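Nostorent opens a repair counter for everyday shoes

Nostorent, the rental and repair shop in Talebi, will open a new counter for everyday footwear this July. From the first Saturday of the month, customers can bring sandals, slippers, trainers and school shoes, and not only the leather shoes which the shop has repaired until now.

The service will be run together with Dremelon, a small maker of soles and straps. Simple work, for example glueing a strap or closing a seam, will be done in 2 days. New soles need 9 days. The counter will be open from 8 in the morning, also for people who come before work.

"Many people believe that a cheap shoe cannot be repaired," said Fanni Borbély, manager of Nostorent. "Very often it can - and the repair costs less than a new pair."

In the test months the workshop accepted 700 pairs. Most of them had a loose strap or a worn heel.

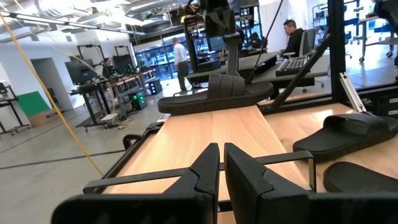 Jyoti Maurya said that she had worn the same sandals for years and did not want to look for others, so a new sole was the best answer for her.

Prices will be shown at the counter. Shoes must be clean and dry when they are handed in.

Press contact: Despina Mavromatis, Nostorent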